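Limescale, the kettle and a bad assumption

We moved to Drunstead in January and the kettle furred up by the second week. The water report gives hardness in three different units, and the one that matters for descaling is milligrams per litre as calcium carbonate. Ours is 407. Anything over 300 is usually classed as very hard.

My first plan was white vinegar, left overnight. It dissolved most of the scale and left a smell that survived several boils.

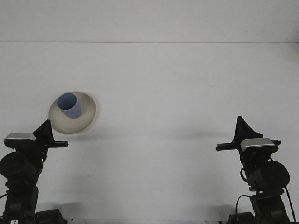
Hendrik De Haan commented that citric acid does the same job without the smell, provided you don't boil it, as hot concentrated citric acid can leave calcium citrate behind, and that is harder to shift than the original scale.

He was right. I dissolved 14 grams in half a litre of warm water and left it for an hour. The element came up clean apart from a ring near the base.
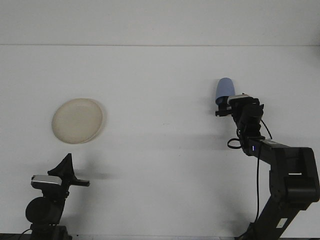 The jug filter was the next thing to test. The Atley cartridge is rated for 100 litres, a figure that presumably assumes softer water. By my drop-test kit, hardness at the outlet was creeping up well before that. 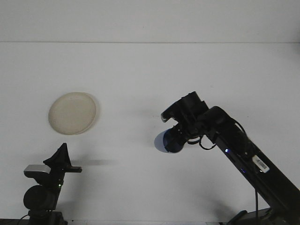

A Willems cartridge fits the same jug and lasted longer, but it costs more, so the price per litre of soft water comes out nearly equal. I have gone back to the Atley and change it early.

The shower head is still to do. It has 6 blocked nozzles and a rubber face that I don't want to soak in acid until I know what it is made of.

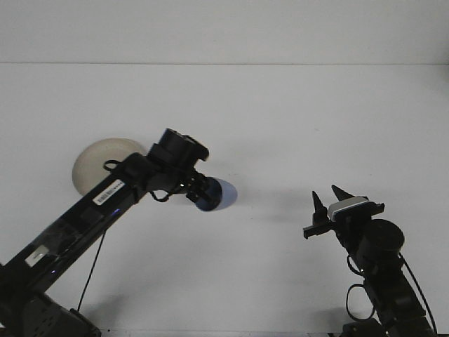 Bromberg, who make it, have a care sheet that says only "use a suitable product". I have written to ask which.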